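The Knife Job

Run 1083 died at twenty to midnight, and Lakshmi Kotian said a word her mother didn't know she knew.

Again. Same spot. The arm had gone out, got the knife, come up off the worktop nice as anything, swung round and then — nothing. Stopped dead. Planner returned no path. Planner had been returning no path since teatime.

She ate a cracker. Looked at the log. The log said what it always said.

goal unreachable, retries exhausted

"Unreachable," she told it. "It's right there. It's a worktop. It's the size of a bus."

Across the room Lahcen Fawzy took one headphone off. He'd been at Warrier longest of anyone on the floor and had a way of taking one headphone off that made you feel you'd knocked on his front door.

"Talking to me?"

"No."

Headphone back on.

The demo was at nine. Brosteck were sending two people, the nice one and the one who asked about money, and what they had been promised, in writing, by somebody who had since gone skiing, was a kitchen. Put the knife down on the marble. Handle towards the person. Blade away. That was all of it. A child could do it, you wouldn't let a child do it, but a child could.

Fulleo was the planner. Fulleo was meant to be finished. It had been finished in March, there had been cake.

She scrolled up. Grasp okay, grasp okay, lift okay. Rotate okay. Then the wobble in the numbers, tiny, the wrist going one way and then thinking better of it. Then stop.

Turned off the knife. Just deleted it from the world, ran the same move with empty fingers. Worked. Of course it worked. Beautiful, actualy. The arm went over the marble like someone stroking a cat.

Put the knife back. Stop.

So it was the knife.

So what about the knife.

She pulled the view up big and froze it where the thing always froze.
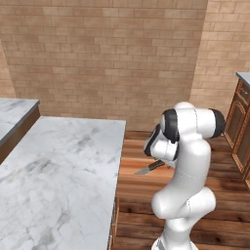

Where it stuck. Blade towards the counter, a short way out, and no further.

She looked at it for too long. The blade with its little turned-up tip. The brick behind, which she'd never liked, too much brick, who has a kitchen like that. The long white bend of the arm holding perfectly still.

It looked like it was waiting to be asked in.

Stop that, she thought. It's late. It's a list of joint angles.

All the same she got up, went to the drawer by the sink, the real one, and got a real knife out. Butter knife. Stood by the real worktop and held it the way the arm held it, flat, pointing left. Tried to put it down.

Fine. Easy. Knife on worktop.

Did it again, slower. Where was she looking? At the tip. When did she tilt? Late. Nearly at the end, handle dropped a bit, tip came up over the edge, then down. She'd never once thought about it. Thirty-odd years of putting knives down.

"What are you doing," said Lahcen.

Headphone off. Both of them off, this was serious.

"Being the arm."

"Arm's got black caps on its elbow."

"Shut up. How close would you let it get? If you were Fulleo. Knife to the edge of something."

He thought. He did think, you had to give him that, he never just said a thing. "Depends what the safety shell's set to."

"What's it set to?"

"What did you set it to?"

"I didn't set it."

They looked at each other.

"Well somebody set it," said Lahcen.

It took them a while to find. It wasn't in the planner. It wasn't in the scene. It wasn't in the file called limits, or the file called limits_new, or the one called limits_use_this_one. It was in Drurkesus, the old tool, the one that had been there before Warrier moved buildings, that turned shapes into other shapes and that everything went through and no one ever opened. Lahcen opened it. He made a noise like sitting down in a cold bath.

"Come and look at this."

She came and looked.

There was a list. Every object in the world with a number next to it, how big a bubble to draw round it. Mug, small bubble. Plate, small bubble. Pan, bit bigger, pans are hot. And then knife, and the number next to knife was huge. You could've parked in it. And next to the number a note, the way people leave notes.

not near edges. not near people. ask me first

No name. 

"Ask who first?" said Lakshmi.

Lahcen didn't say anything for a bit. He was scrolling down the history, who changed what, and he got to the bottom and his hand came off the mouse.

"That was Mr Penrose's login," he said. "Before you. He did all the shapes."

"Where's he now?"

"He had a shed. He used to talk about having a shed. I think he's in it." Lahcen rubbed his eye. "He had a bad hand. Left one. Two of the fingers didn't close. Not from here, from a job before, a packing line I think. He'd never tell it the same way twice."

The fans went round in the machines.

So that was it, all evening. The bubble round the knife hit the marble long before the knife did. Fulleo could see the worktop and it could see the goal and it could see this enormous soft balloon strapped to the blade, and it did the sums over and over and came back every time and said, sorry, no. And it was right. It was dead right. With a knife that size there was no way to put it down. You could only hold it out and wait.

She reached over his shoulder for the keyboard.

"You going to just change it?" said Lahcen.

"It's a simulated knife."

"I know it is."

"It can't cut anybody. There isn't anybody. It's a kitchen with no people in it."

"I know. And at nine they'll watch that, and they'll like it, and then the same file goes on the real arm." He said it quite mildly. "Same file. Same number. That's what we're selling them, isn't it? Same all the way down."

She took her hand back.

Quarter to one. She had another cracker, the box was mostly dust by now. Thought about the butter knife. Where was I looking. The tip. When did I tilt.

"It doesn't want to be a balloon," she said.

"What?"

"The bubble. He drew it round the whole knife, one big ball. But it's only the one end that's nasty. The handle's a handle. You could make it long. Fat at the sharp end, thin at the back, and then..." She was already typing, badly. "And then shrink it only when it's slow. Fast, big bubble. Slow, small. Near a person, he gets his number back. All of it. His number exactly."

"Has it got people in it? The shape tool?"

"It will have."

Lahcen pulled his chair round. The wheels had never been right and it came sideways like a crab.

They wrote it together, him reading out and her typing, then the other way about when her eyes went. It broke straight away. It broke because she'd got the blade on the wrong end and the arm tried to protect everyone from the handle. Fixed that. It broke because slow was measured in one thing and fast in another. Fixed that, swore, fixed it back, it had been right the first time. At one point the knife went through the floor and carried on down and they both watched the height number getting more and more negative and neither of them did anything about it for a good while. It was quite restful.

Then she put in a person. She hadn't got a proper one so it was a post, a grey post the height of a person, stood just by the goal. The arm came round with the knife and slowed and stopped well clear. Held. She moved the post back. The arm went on.

Moved it in again. Stopped again.

"He'd like that," Lahcen said.

Three o'clock, a bit after. Took the post out. Reset everything.

"Go on then," he said.

She pressed it.

Grasp okay. Lift okay. Rotate okay. The blade came round to the left and drew up by the edge of the marble, at the place, the same place she'd been staring at all night, and it slowed right down. She wasn't breathing much. The numbers did their wobble.

Then the handle dropped a touch and the tip came up and over, late, nearly at the end, and it laid the knife down on the white.

Fingers opened. Arm went home.

goal reached

"Huh," said Lahcen Fawzy, and put his headphones on, and then took them off again and got his coat.

She ran it six more times. It did it six more times, one of them a bit ugly. She wrote the message for the change, which you had to or it wouldn't let you save, and the first go was long and explained everyting and she deleted it. Put: knife shape now depends on speed. original distance kept wherever there is a person.

Then went back into the list in Drurkesus, to the note. The tool was asking did she want to remove it, seeing as the line it was stuck to had gone. Yes or no.

She moved it down to the new line. Left it as it was, no name, ask me first. Underneath she put her own initials and the extension for her desk.

Turned the lights off. Came back, rinsed the butter knife, put it away. Went home on the first bus with her shoes undone.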